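Subject: Re: [bench-arms] right arm landing short after remount

On May 20, 2020, the Stoken bench wrote:

> Hi all
>
> Two arm cell, both arms on plates on the front rail, cloth sorting. We had the right arm off to change its base plate and it now lands short. Taught points at the front of the floor are fine or near enough. Points at the back are out by 7 mm, always the same way, towards the front rail.
>
> Things already done: rezeroed all joints twice, swapped fingers, reloaded the old tool offset from backup. No change. Left arm wasn't touched and is still good.
>
> Before I reteach the whole lot (there are 300 points in the file and I'd rather not) has anyone seen this after a plate change? Could it be the elbow? It makes a faint click on the way down but I think it always did.
>
> Also any advice on the wrist camera lead welcome. Ours drops out when the arm goes long.
>
> Stoken bench

Quick reply, got a cell to put back together before lunch.

Don't reteach yet. Good at the front and short at the back is nearly always the plate. If zero was off you'd see it everywhere, and probably sideways too. Ours at Plandport did the same thing last May after a plate swap and I lost a day to the elbow before anyone put a square on the base.

What I'd do, in order:

Power off, arm supported, someone holding it or a strap over the top. Slacken the plate bolts, don't take them out. Look in the rail slot. We found a curl of swarf in there, tiny, under the back edge of the plate. Tipped the whole thing. At that reach you only need a hair at the bottom to get several mm at the fingers.

Wipe the slot, wipe the underside of the plate, sit it back down. Nip the bolts up diagonally, then go round again to full. Then check with a square off the rail, front and side. If it still rocks, the plate is bowed. Ours from Arndale had one bad one in the batch, they swapped it without a fuss but ask for the flatness before they post it.

Then power on, home, and try one back point at slow speed before anything else. Leave the offset alone till you've seen that.

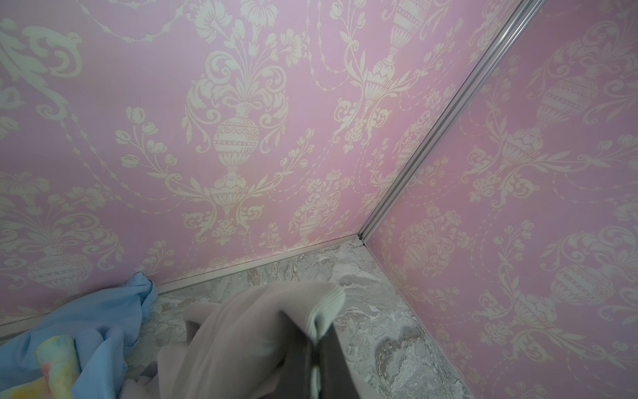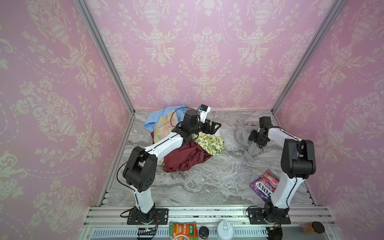 Checking reach after a remount is the bit people skip, us included. Jogging to bare points in free air tells you where the arm thinks it is and that's all. I like to finish with a proper pick out towards the back, with the fingers right down in something soft, like the right arm has the grey cloth there, and watch what the base does when it takes hold. If the plate is lifting it shows then. The wrist view helps as well: the silver trim down the corner meets the strip along the floor, so there's a nice hard point to compare against. Save a still from the wrist at the same joint pose before you take an arm off and another when it's back on. If the meeting point has moved, stop and do the bolts again. Takes two minutes. We keep one still per arm in the same folder as the joint backup and write the plate number in the file name.

One warning on that, the patterned wall is no good for this on its own. Repeats all over the place and it's very easy to line up on the wrong urn. I did. Use the metal.

Elbow click. Could be nothing. Ours clicks on one arm and has done from new. Test is to hold the upper link with the brakes on and power off, push gently up and down at the wrist. If you feel it knock, that's play, and then yes it's the elbow and it wants to go back. If the noise only comes when it's moving, and only downwards, I'd log it and carry on. Write down the hours so you've somthing to compare with later.

Camera lead. Dropping out at long reach is usually the lead going tight at the elbow. You want a loose loop there and then run it along the upper link, same idea as the left arm in the wide shot. Tie it on the link, leave it free at the joint. Do NOT tie it either side of the elbow with no slack between, we did that and got through 3 leads in a month. Set the length with the arm fully out, not parked. Then fold the arm right up and make sure the loop doesn't catch on the rail or get trapped in the joint. Ours is about 700 mm from the first tie to the camera plug but your arms may be longer so measure.

If it still drops after that, swap the lead end for end if yours allows, then try it on the other arm. Fault follows the lead, bin the lead. Fault stays put, look at the socket. We've had a socket come loose on its board and it looked exactly like a bad cable for a week.

Other bits while you're in there:

- mark the plate edges on the rail with a scribe line once it's right. Paint pen wears off where sleeves rub it
- bolts again after the first full day of running. Mine always give a bit, an eighth of a turn maybe
- check the finger screws too, cloth work is low force but they back out all the same
- fluff. It gets in at the finger slides. Soft brush, no air line, you just blow it further in

On your tool offset, I'd put the backup one back in if you have edited it at any point since. Sounds like you did load it but check the date on the file. The Shin controller we've got keeps two copies and loads whichever was saved last, which caught us out badly once, may be different on yours.

If the base is square, the play test is clean and you are still 7 short at the back, then it's worth looking at the joint zero again, shoulder first. But do it with the pin and not by eye. Lining up the marks by eye gets you close at the front and wrong at the back, so it can look just like a tipped plate. Should've put that higher up, sorry. If you zeroed by eye, do the pin before you touch the bolts, it's quicker.

Post the numbers when you've done the square, front and side, and which way it leans. Would also like to know if the left one reads the same, as it's the only good reference you have got. If left leans too then the rail itself is out and that's a differnt job.

Got to go, arm's waiting

Plandport bench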